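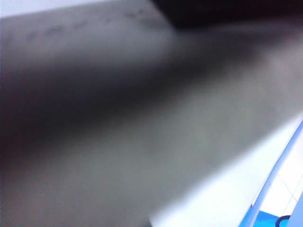

Review: the Kuipers two-arm kit, after a term in our club

We meet on Saturdays in Wemutstead, and this spring we put nearly all of the budget into the Kuipers kit. It arrived in 2 crates. Assembly took two meetings, mostly because the screws for both arms come in one bag and the printed guide skips the wrist.

The club project is desk tidying. Students control the arms by hand, save the runs, and train on them later. We have 54 runs saved so far. The desk is meant to be hard: cables, fruit, a cup, a glasses case.

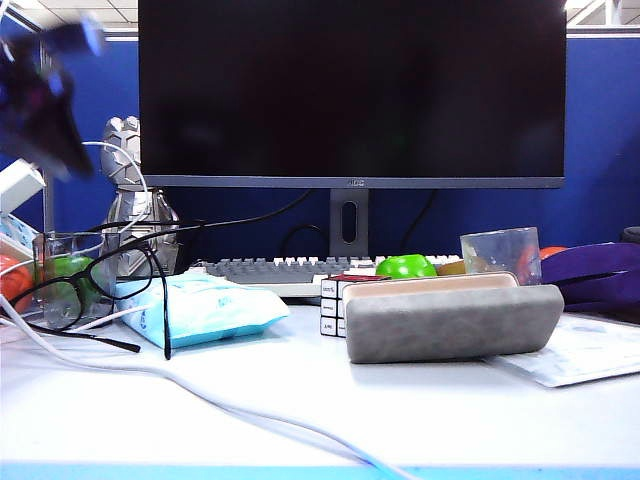 The desk setup for the tidying task.

The arms are steady and the joints don't drift much over a long session. Soft items are the easy part. Loose cables are a pain, and we lost one whole meeting to a gripper that kept hooking the same one. The pointed fingers suit small things but need a careful approach on anything round. 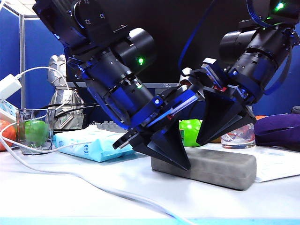 Software and support

Vondora, the program that comes with it, is plain and does the job. Saving a run takes one key. Playback sometimes stops partway and has to be restarted, and error 1721 isn't in the manual. Support answered our email in 36 hours with a fix that worked.

The wrist cameras are the weak point. Focus is fixed, so anything very close to the lens goes soft — fine for reaching, poor for the last inch. We looked at the Juvari cameras as a replacement but they need a different bracket.

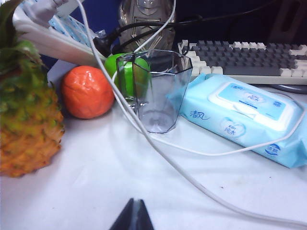
Urs Rainer thinks I'm being too hard on the cameras and says his group got good results by leaning on the overhead view for the final grasp. We'll try that in August. I'd still buy the kit again, with a second bag for the screws.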